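Notes for the landlord evening, Pellton branch
September 20, 2021
14 shares · 3 comments

Okay, hello, thanks for coming out. Say who I am (Morag Crichton, lettings side, moved over from sales in January). Phones on quiet. Mine too, check it first this time.

START WITH THE DEPOSIT STORY

So I want to start with a tenant who got back every cent of her deposit on a place where, between us, she maybe shouldn't have. The landlord was furious. He had a real complaint, there was a big gouge in the hall wall and the oven was a horror, and he lost anyway. Why? His move-in report was one page long and said "hall: good." That was the whole entry for the hall. Good compared to what?

Pause here, let them wince. Half of them have a report like that in a drawer.

What I'm going to talk about tonight is the check-in report. I know, I know, try to contain yourselves. But I looked through our own files before I wrote this talk, all 433 tenancies we had on the books, and 272 of them had a report I'd be happy to put in front of an adjudicator. The others I would not. And we do this for a living!

WHAT GOES IN

Go room by room, always in the same direction. I go clockwise from the door. Roald Sjögren in our office goes counterclockwise and we have agreed not to discuss it.

For every room: walls, ceiling, floor, windows, doors, lights, then whatever furniture comes with the let. Write down condition and cleanliness as two separate things. People mash these together constantly. A carpet can be spotless and worn through to the backing, and if you write "carpet okay" you've told me nothing about either.
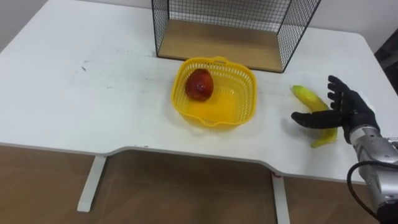 Furnished let, white desk with the curved front, mesh basket at the back.

Furnished places take longer, sometimes twice as long, so charge for it or set aside the afternoon. List each piece on its own line. Don't write "office furniture" or "bedroom set." When a chair goes missing you want to be able to point at the line that says chair.

Ask the room: who here lets furnished? Who has ever argued over a mattress? (Hands. There are always hands.)

THE WORDS

I have a list of banned words and you're welcome to steal it. "Fine." "Okay." "Normal." "As expected." Expected by who? Say what the mark is, how big it is and where it is. "Scratch, length of my thumb, left of the light switch" is a lovely sentence and I would marry it.

And put the old damage in! Landlords get shy about this one, they feel like they're running down their own property. Kirsty Skinner had a client who took every scuff out of the draft to make it look nicer, then couldn't claim for the new ones when the tenant said the whole lot had been there all along. The tenant had pictures. He had a nice clean report.
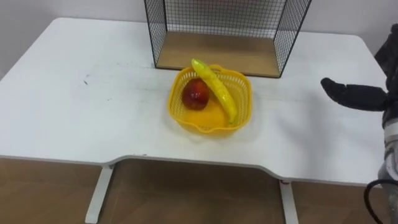

Tabletop wear: faint scuffs, gray smudges, small dark specks on the left half.

PHOTOS

Take more than you think. One wide shot from each corner, then the close-ups, and put something in the close-up for size, a coin or a key. Make sure the date is saved with the file. Send the tenant the same set you keep, same order, same numbering.

We use Trestari for ours. It's fine (banned word, sorry). Ludger Kleinschmidt swears by Sterkerura and he'll be over by the coffee if you want to hear about it at length. A shared folder works too.

GETTING IT SIGNED

Give them seven days to read it and add comments. Chase on day five. If they write something you disagree with, don't delete it, reply underneath.

The Pirihi building, quick mention if there's time: $1,000 claim, settled over email before anyone filed anything. Both sides had signed the same report. Catherine Carnegie handled that one, point at her.

QUESTIONS

Likely ones: pets, who pays for the report, what to do if the tenant never signs. For that last one, keep the email you sent it with and the reminder too.

Handouts are on the chair by the door. Please take one, I printed far too many.

3 comments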